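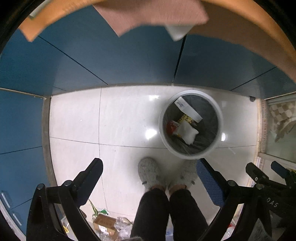 Under the desk, bin lined, slippers on. October, before the morning block.

Home / Notebook / Handheld gripper / Older entries

October, 8:40 a.m.
by Remedios Dizon

Read the new draft of the home collection rules from Durnico last night. It's 31 items now. I have doubts about maybe a third of them and I want them written down before the call, while I still remember which.

Item 4, "floor clear of personal articles within reach of the operator." Whose floor is this? There's a bin, a cardboard box and a crumpled plastic bag down there and that's a normal desk. If we clear everything before each block we'll have 800 episodes of tidy houses and a policy that has never met a plastic bag. Dindo says the item is about tripping, fine, then write tripping. A box beside the chair is a different matter from a box in a walkway.

Item 9, closed shoes. I can't argue with it for standing work with the tool in one hand. Seated at a desk, fluffy slippers on tile, I honestly don't know. Glossy tile plus soft soles is a bad pair once you stand up to reach for something. Proposed wording: slippers OK while seated, shoes before you get up to carry. Dindo thinks no one will change shoes mid-block and he's probably right, in which case it's shoes all day and we stop pretending.

Item 12, printed matter out of view. They mean mail and prescriptions, anything with a name or address on it. But wrappers and boxes in a trash bin have print on them too, and so does the chair. The Zirnville site took it literally and taped over everything, and now all their cereal boxes are gray tape. Needs one sentence saying what counts. I asked Jarell for that sentence in the last round and got back a paragraph about values.

Item 17, warm up the grip 100 times before recording. Where does 100 come from? Singhal's old sheet said 115. Neither one cites anything. I'd like to see the drift plotted against cycles before I sit there squeezing air every morning.

Item 22, look over the whole reach area before starting, including low down and behind you. Keep this one. Best line in the document. It's also the only one with no checkbox, so guess which one gets skipped.

To do:
— send wording for 4 and 9 to Dindo before lunch
— ask again about 12, short this time
— pull grip logs for 17
— chair arms: add to 22? they sit right where your elbow goes

Dindo Pangilinan, 10:15: agree on 12 and 22. Still shoes.

2 comments · 0 shares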